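Reading of Plant Labels in the Memus Dry House, Masavdale Botanic Garden
Final report, second-year project in Garden and Visitor Studies

1. Background

Masavdale Botanic Garden has one glasshouse for plants of dry countries. It is called the Memus House, and it holds aloes, agaves, euphorbias and a small bed of stone plants near the door. The labels in the house are of two kinds. The older ones are engraved, with the Latin name, the family and the country. The newer ones are printed in colour on a sloped board at the height of the hip, and they have two or three sentences about how the plant lives without much water.

The garden would like to replace all the old labels with new ones, but the printing is expensive. Before this is decided, the education office asked whether a student could find out if people really read the new labels more than the old ones. I took this as my project.

2. Question

My main question was simple: do visitors stop longer at a plant with a new label than at a plant with an old label? I had also a second question, which came up during the first visits. I noticed that many people read the label first and look at the plant after, and some of them never look at the plant at all. I wanted to know if this is more common with the long labels.

3. Method

I observed 161 visitors in March. The plan was 200, but the house was closed for two of my afternoons when the roof vents were repaired. All observations were made between ten in the morning and three in the afternoon. I sat on the bench beside the large agave, from where eight labels can be seen, four old and four new.

For each visitor I wrote down if the person stopped, for how long, and where the eyes went first. The time was measured with a stopwatch. A stop of less than two seconds was not counted. For groups I chose the person who entered first and followed only this person. Children who were alone in front of a plant were not included.

I did not speak with visitors during the observation. A notice at the entrance said that a student was observing how the house is used – three people asked to be left out, and they are not in the numbers.
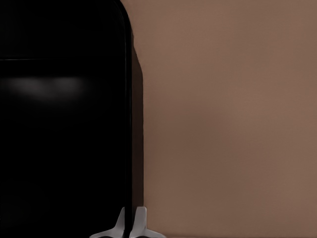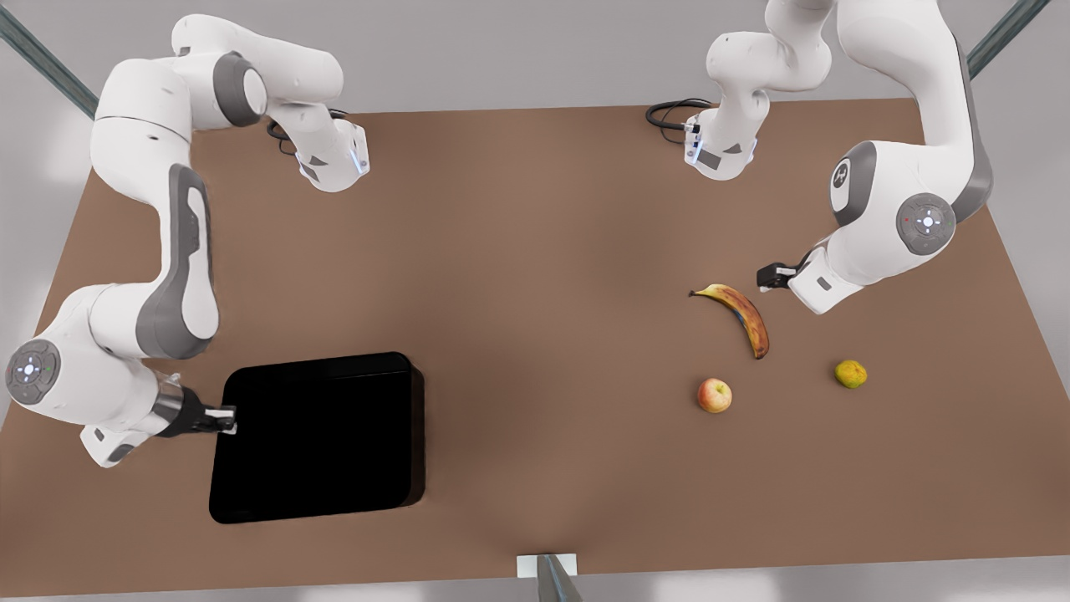

Figures 1 and 2. Computer renderings. First, a glossy black surface with a rounded corner; second, two white-and-gray robot arms at a brown table.

4. Results

Of the 161 visitors, 70 stopped at one or more of the new labels. Only 40 stopped at one or more of the old labels. Some visitors are in both groups. The difference is large, but it is not equal for all plants. The new label at the stone plants was the most popular of all, and I think the plant is part of the reason. People bend down because they believe first that they see pebbles, and then they look for the label to understand.

The old label at the tree aloe did nearly as well as the weakest new one. The tree aloe was in flower in the first half of the month, with orange flowers, and it stands exactly where the path turns.

About the second question I can say less. It was often difficult to see from the bench if a person was looking at the board or at the plant just behind it. I have decided not to give numbers for this part.

5. Discussion

The new labels are read more, but I must be careful with the explanation. They are also closer to the path, and they have better light. An old label in the same place could perhaps also have more readers. I discussed this with my supervisor, and we agreed that a proper test would be to exchange two labels and to observe again.

I compared my results with the Adomaitis report, a student work done at the Mondholm cactus collection. There the labels were all of one kind, but the author changed the height of them. Low boards were read more by families, and high boards more by people alone. In the Memus House all new boards have the same height, so I could not test this.

There is one more weakness. I was sitting on the only bench in the house. On busy days visitors who wished to sit came near and looked around, and perhaps they left earlier than they would without me.

6. Recommendations

The garden should not replace all labels in one time. I suggest to begin with the four plants on the north side, where the old labels are partly covered by leaves in summer. The text should stay at two sentences. The longest new label, at the candelabra euphorbia, has five sentences, and most readers left it after a few seconds.

The old labels should be kept in the store, as the engraved accession numbers on the back are not all entered in the plant database yet.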